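Cups, brass and a lot of reprinting: an evening at the Sostow workshop

I got to Sostow a little after seven, and the first thing I was handed was coffee. The second was a gripper. It's called the Drilo, it runs on hand power alone, and its builder has been making it on a bench at the shared workshop for three winters now (he'd like to stay nameless, he says his boss reads everything).

"Squeeze it," he told me. "Everybody wants to ask questions first. Squeeze it, then ask."

So I squeezed it! Two black fingers came together, very smoothly, and I giggled like a kid.

He used to fix sewing machines, and you can hear it when he talks about joints. The early arms had the pins running straight in the plastic, and they went sloppy fast. "You'd pick something up and the fingers would both lean left, like they were listening to something. I hated it. I put brass bushings in and the leaning went away in one evening."

How many versions have there been? He pulled a shoebox off the shelf and let me look at the dead ones. "Version 13 was the first I'd show to another person. The one you're holding is 33. Most of those numbers are one screw hole moved over a little, so don't be too impressed."

The test he keeps going back to is cups. Plain throwaway plastic cups, the thin kind, which sounded too easy to me until I tried it and crushed one flat.

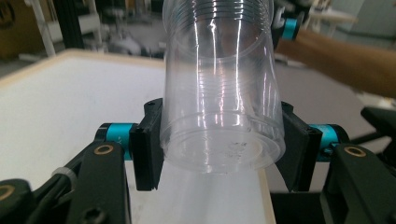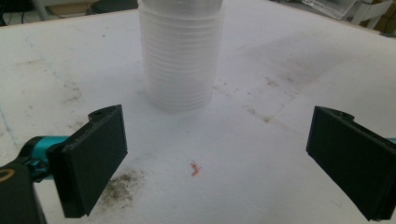 "A block of wood forgives you," he said. "You can squeeze a block as hard as you like. With a thin cup you've got this tiny bit of room between dropping it and folding it, and you have to feel that through the handle. If the linkage is stiff you feel the linkage, and then you're guessing."

I asked if he'd ever put a motor on it. Long pause, more coffee. He has a motor in a drawer, it turns out to be a sore subject, and he bought it from a little parts shop called Zamfir that has since moved across town. "It's been in there 2 years. I take it out, I look at it, I go print another finger."

What he'd really like to sort out first is the pads. They're flat, and he thinks a slight curve would help with round things, but a curve makes them worse at picking up little scraps. His friends over at Grisevard, the other workshop in town, say he should just make two sets and swap them. He makes a face at that. "Then you need a quick release, and then that wears out, and then I'm building a quick release all winter."

We stayed until the heating clicked off. He let me have one more try with the cups before I left, and I got one up and back down again without a crease. He wrote the change he wants for the next version on the lid of the shoebox, in pencil, and went looking for his coat.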